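Ghassan Haddadin
@ghassan_folds

This February I decided to finally learn to fold my laundry well. I am 15 days in, so I write a small report here.

First lesson: the surface is more important than I thought. On my knees, everything became crooked. Now I use the bed, with a plain sheet on it, and I can see the edges of each piece.

Second lesson: soft knit fabric is the most difficult. Cotton shirts stay where you put them. Knits move, they roll, they make small waves everywhere.

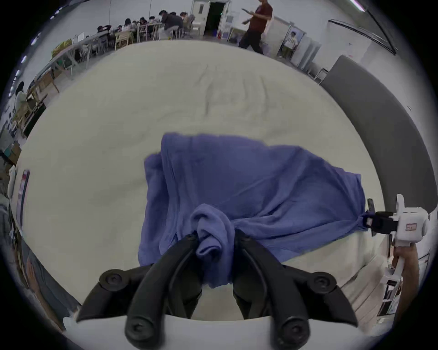
The blue one, unfolded. Many wrinkles still.

My method now: take one corner, pull it to the side gently, and hold the opposite part so it does not follow. Then smooth with the flat hand from the middle to outside. Do not pull hard, the knit will stretch.

After this I fold in half, then in three. Imogen Garside taught me to fold in three, and my drawer closes again. Thank you Imogen!

For the big towels I need more practice. Yesterday evening I folded 18 pieces and the towels took half of the time.

Someone asked where the drawer boxes are from. They are Colar, the low ones. I bought them in Treltthorpe, but I think the tall ones are better for towels.

Next I will try the fitted sheet. If you have a good way to do the corners, please write it to me.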